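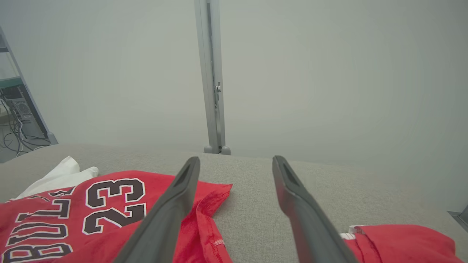 Photo: own, from the wrist camera. Free to reuse with a link back.

Finger swap day on the folding cell. Quick notes before I forget which bag the old screws went in.

Background for anyone new: two arms, two grippers, one padded top, shirts all day. I look after the Keskinen cell at Rasatbridge, so cleaning, spares, calibration and the phone calls when it stops. The fingers are a wear part. I pull them every 800 folds whether they look bad or not. Used to wait for a drop. Bad idea, you lose half a morning finding out if it was the finger or the software.

Order I do it in now:

Park both arms, power off at the cell, key in pocket. Wipe the finger roots BEFORE loosening anything or the lint goes straight into the screw holes. One side at a time. Never have both grippers apart at once, I mixed up a left and a right in June and the tips crossed by just enough to pinch air. New fingers on, screws finger tight, close the gripper gently so the tips find each other, then torque. Back off, close again, look from the side.

The Prakico screws are still too soft. One rounded off again. I order them in bags of 100 and throw away more then I should. 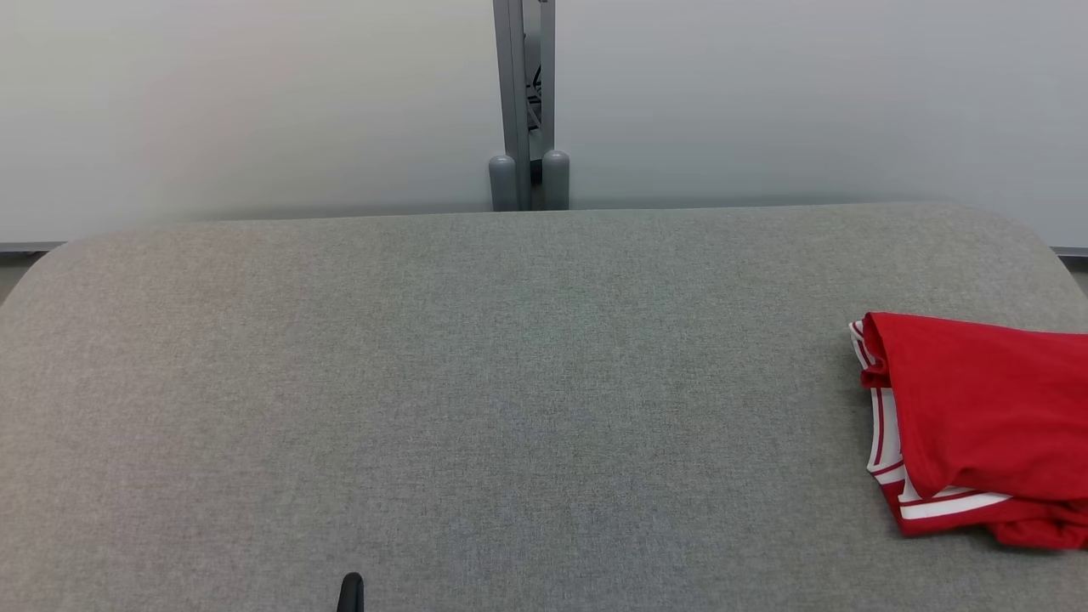 Head camera check comes next, and I do it every time even if I only touched the fingers. Bump the arm with your elbow once and you'll see why. I want the far edge of the top running level across the view, both back corners in, and the stand behind it close to the middle. All fine this time. Then I put something loud on the gray – red jersey with the striped trim, off to the right – and check that the exposure hasn't drifted. If the white in the trim washes out the edge finder goes hunting, and it will happily pick up a stripe and call it a hem. Gain down a notch, save, done. Lint roller over the fabric while your there.

Then the wrist cameras. Same jersey trick, closer in. Lettering and big numerals are a decent focus target, better than the printed card that came with the kit (which curls). Reseat each connector by hand. Don't trust the click. Tug the cable, turn the wrist through its whole range, watch the picture. If it stutters at one angle the cable goes in the bin, no taping. I keep 2 spares in the drawer and have just ordered more.
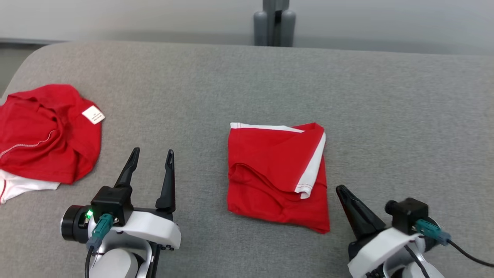
Left gripper open, right one closed. Two red shirts on the pad.

What I look for with the shirts out: tips level when closed, no daylight between them, nothing catching on the notches. A heap is the harder test. Flat folds hide a bad finger for days, a crumpled one snags it quick. Run the heap slow, quarter speed, hand on the stop.

Log it after. Date, fold count, which side, which bag. I use the Tevov sheet, it's ugly but it prints. The next camera check goes in at 72 hours, the screws get a second torque at the same time.

Still to do: cable clip on the right arm, label the drawer, email about the screws again.

Related posts
Padded top or hard table for folding?
Spares drawer, what's in it
Wrist camera cables, a rant
Lint, part two

Search this blog
Type and press enter

Contact | Copyright, all posts and photos by the author | Back to top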